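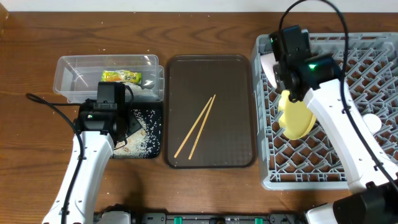
Negussie opens its Supper Table sessions in Flisthorpe

I've been cooking rice for other people for 17 years and I still get it all over the place. So when Chaltu Yimer asked me what our new evening sessions should teach first, I said clearing up, and she laughed, and then she wrote it down.

I'm Amanuel Abera, and I run Negussie, a small cookery room in Flisthorpe, with Chaltu. From March we're opening our doors for Supper Table, a run of evening sessions for people who'd like to cook a simple rice supper, eat it together and leave the table as they found it. If you've ever enjoyed a meal and then stared at the washing-up for an hour, you're very much who we had in mind!

Each session starts at 5 in the afternoon. We cook first, with Chaltu at the hob and me hovering with the salt (she keeps taking it off me). Then we sit down, and after that comes the bit I'm oddly fond of, the clearing. We go slowly and we talk while we do it. I find people chat more freely with a tea towel in their hands than they ever do over the food.

Why make a fuss over putting things away? Well, most cookery classes I've been to end when the plates come out. You go home full and pleased, somebody else does the scraping, and the next time you cook in your own kitchen you've got the recipe but you're worn out by the end of it. I wanted a class that goes all the way to the last plate in the rack.

We'll cover the small stuff that never makes it into a recipe. How to gather up stray grains before they get trodden across the floor. Why a little mat under your rice box saves you wiping the whole table – you lift it by the corners and tip it into the bin, done. What to keep in a clear box so you can see when you're running low. How to stand plates in a rack so they've got air between them, big ones at the back if you can manage it. Chopsticks get a few minutes to themselves. Wooden ones don't like being left to soak, and I've ruined enough pairs to speak with some feeling on the subject. Ours go on a tray after supper and get carried over to the sink together, which stops them rolling off the table.

Chaltu has her own way of putting it. "Amanuel thinks this is a class about rice," she says. "I think it's a class about having your evening back. We both get what we want, so we've stopped arguing."

We tried the idea out over the winter with neighbours from Flisthorpe and a few friends who came over from Vutwood. In all, 126 suppers were cooked, eaten and cleared, and I learned a lot from them. People wanted more time at the table, so we've made the cooking part shorter. They wanted to know what to do with leftover rice, so that's now a session of its own (cool it quickly, get it in the fridge, and don't hang about eating it up). And more than one person asked if they could buy our tea towels. They can't, sorry, we need them!

There are 4 sessions in the run and you can book one or the lot. The first is plain rice and greens. The second is fried rice with whatever's in the fridge. The third is soup with rice in the bottom of the bowl, and the last is the leftovers one. You don't need any experience. Children are welcome if they come with a grown-up, and in my view they make much better dryers than adults do, probably as they haven't yet learned to find it dull.

You don't have to bring a thing, though an apron is a good idea if you're wearing something you love. We've got the pans, plates, bowls and chopsticks, and there are forks for anyone who'd sooner have one. Let us know when you book if there's anything you can't eat and Chaltu will plan around it.

Later in the spring we're hoping to take Supper Table over to Prisville too. We've looked at one hall there and liked the windows a great deal and the sink not at all, so we're still looking. If you know of a room with a decent draining board, I'd be delighted to hear from you.

Bookings for Flisthorpe are open now. Call in at Negussie any afternoon and ask for me or Chaltu. Reporters who'd like to come along are welcome at any of the sessions, and there'll be a seat and a bowl for you. You'll be handed a tea towel afterwards like everyone else.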